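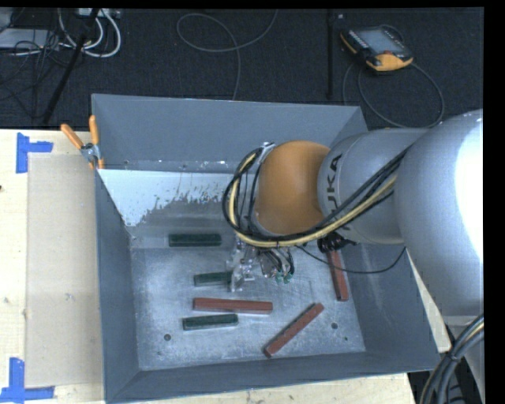 A KUKA arm at work over a metal bin of green and red blocks. Photo: Tukura

Tukura Opens Its Chore Trials to Small Shops and Households, and Shares What Its Machines Still Can't Do

ROMLEY, April – Tukura, the Romley company that tests robots on the ordinary jobs people would dearly love to hand over, is inviting small shops, repair benches and family homes to send in the chores they most want tested. The new program, called the Vesevard Open Chore Trials, will take in suggestions through the end of the season, and every result will be published, good, bad or plain embarrassing.

We get asked the same question nearly everywhere we go, at trade fairs and in the line at the bakery: can a robot do this yet? People mean the laundry, of course, and the dishes, and the drawer full of odds and ends that hasn't closed properly in years. Shop owners mean the parts bins. Our answer for the moment is "some of it, slowly, and please stay nearby," and we would like to be a good deal more exact than that, which is how the Open Chore Trials came about.

The first round, carried out with our longtime partner Chowdary, covered 7 chores and a little over 2,000 attempts. Each chore was tried 200 times or more, with the starting arrangement changed between attempts, so that a machine couldn't get by on doing the same motion over and over.

Picking bar-shaped pieces out of a bin was the strongest of the lot. It's a job anyone who has worked a stockroom will know well: pieces lying every which way, one tucked in close to a wall, another side by side with its neighbor, and a hand (or a gripper!) that has to get down in there without knocking everything about. Stiff pieces with straight sides suit today's machines nicely. They keep their shape when you take hold of them, and there are only so many ways they can lie.

Cloth was another story. Dish towels came up bunched, folded over on themselves, or two at a time, and a towel that had been picked up well could still be put down in a heap. Clear drinking glasses gave trouble too, as did plastic bags, which slid and crumpled and generally behaved like plastic bags. Of the 7 chores, we would call 4 ready for a patient shop with someone on hand to step in. We wouldn't call any of them ready for a busy family kitchen, and we'd rather say so now than have you find out with your good plates.

"We love these machines and we want them to do well, so we owe it to everybody to report the clumsy days along with the good ones," the Tukura trials team said. "A robot that can sort parts in a bin is a fine and useful thing for a small shop. It may still be a long way from making your bed, and there's no shame in that. People have hands that took a whole childhood to train."

For the second round, Tukura is looking for chores that are small, repeated often, and a nuisance to whoever has them now. Matching lids to containers would be lovely. So would sorting returned hardware, filling trays of seedlings, or putting away silverware. You don't need any technical background to take part. Tell us in your own words what the job is, what it looks like when it's done right, and what usually goes wrong when a tired person does it at the end of the day.

Households and shops whose chores are chosen will be invited to the Romley workshop to watch the attempts and help decide what counts as a pass. Coffee is on us. Results from the first round, with notes on every kind of failure we recorded, are available free of charge from the Tukura front office.

About Tukura
Tukura tests robots on everyday work for homes, workshops and small manufacturers. The company is based in Romley and runs the Vesevard Open Chore Trials together with Chowdary.

Media contact
Tukura Press Office, Romley
Interviews and workshop visits by arrangement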